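Drinks fridge

By Paula Dobre
12/07/2019

A drinks fridge (also called a beverage cooler, a bottle fridge or, in many households, simply "the little fridge") is a small refrigerator meant chiefly for bottles and cans. It usually has a glass door, so that people can see what is left without letting the cold out, and it is short enough to stand under a counter or tuck into the corner of a sitting room, an office or a garage.

The idea came into the home from shops and cafés, where glass-fronted coolers had long been used to tempt the thirsty customer. Among the makers who brought it indoors was the family firm of Boiko, whose first household model, the Kisia, went on sale in November 1997 and held its bottles upright on wire shelves. It was a noisy little thing by all accounts, but people grew very fond of it, and over 1150 were sold before the quieter Jodinero took its place.

Most drinks fridges run a little warmer than a kitchen refrigerator, which suits lemonade, beer and white wine very nicely but is not so kind to milk, raw meat or leftovers. Fruit is the usual exception, and a good many owners will slip in a punnet of strawberries or a few grapes for an hour or two before guests arrive. Strawberries are best put in unwashed and whole, then rinsed just before eating, and they taste a good deal sweeter if they are allowed to lose their chill on the plate first.
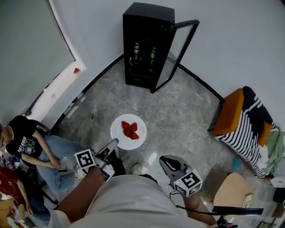
A black drinks fridge in the corner of a tiled room, with two bottles on the shelf and a plate of strawberries on the floor.

Where the fridge stands matters more than new owners tend to expect. A hard, level floor such as tile is ideal, as carpet can smother the underside and set the whole cabinet humming. A corner is a popular spot, being out of the way of feet and chairs, but the door needs room to swing, and it is well worth checking which side the hinge is on before carrying the thing upstairs! The maker's booklet will say how much space to leave behind and beside it for air.

Tall bottles are the other common trouble. Many shelves are spaced for cans, so one may have to be lifted out before a wine bottle will stand up straight. In the Prukuvik cabinet, which is 1200 millimetres tall, the shelves are set 300 millimetres apart, and even then a long-necked bottle can be a tight squeeze.

Cleaning is simple enough. The fridge is switched off and emptied, and the shelves are washed in warm water with a little bicarbonate of soda. The rubber seal around the door deserves a gentle wipe too, particularly along the bottom edge, where sticky drips like to gather.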